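Equipment Planning for a Hand-Held Gripper Recording Station
Student project report, Hourani course in applied automation
Jul 17, 2023

1. Purpose

Our group was asked to plan the equipment for one recording station at the Brurthorpe site. The station is for collecting hand motion at an ordinary office desk. A person works with grippers held in the hands, and the recordings are used later to train a robot arm. We were not asked to buy the arm. The budget covers only what one operator wears and holds, plus spare parts.

2. What the station needs

The core list is short: 2 hand-held grippers, marker cubes for tracking, a head camera, and cables. We compared a ready-made kit from Trarkness with a build from separate parts. The kit costs more, but the grippers come assembled and the markers are already fixed in place.

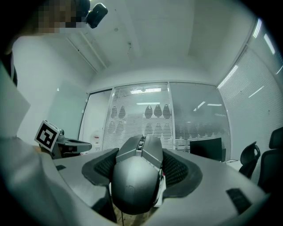
Lead time mattered as much as price. Trarkness quoted 5 weeks for the full kit. Parts from Cerkevstead could be had sooner, but we would have to print the housings ourselves, and the print shop was booked through the end of April when we first asked. We went with the kit and put the printing money into spares.

Pads and cables are the parts we expect to replace most. They went on their own line so that a later group can reorder them without opening the whole budget again.

3. Space and furniture

No new furniture is in the plan. A normal office desk and chair are enough, and leaving the usual things on the desk is useful for the recordings. 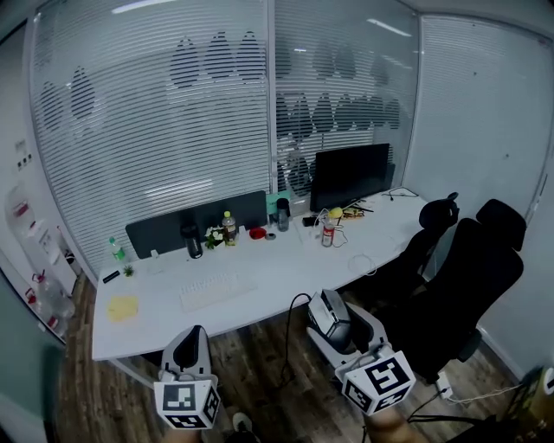 Power needed more thought. We added a second power strip and a pack of 100 cable ties, both cheap. The building dates from 1986 and the outlets are not always near the desks – a longer extension cord is listed as optional.

4. Open items

We have not settled who pays for replacement marker cubes after the first year. Storage is also open. A lockable cabinet was left out to stay under the limit, and the quote for it is kept in the appendix.

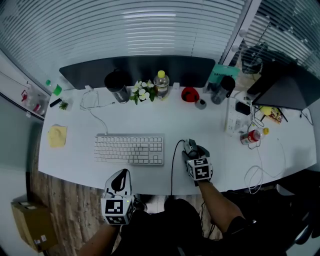
Report by the Hourani Station Planning Group

Tasks with a keyboard and mouse raised one late change. For these the operator may want one hand free, with a marker cube strapped to the back of it in place of a gripper. The strap is not part of the kit and has to be ordered separately. We added two straps to the spares line. The order form is ready to send once the site signs off on the total.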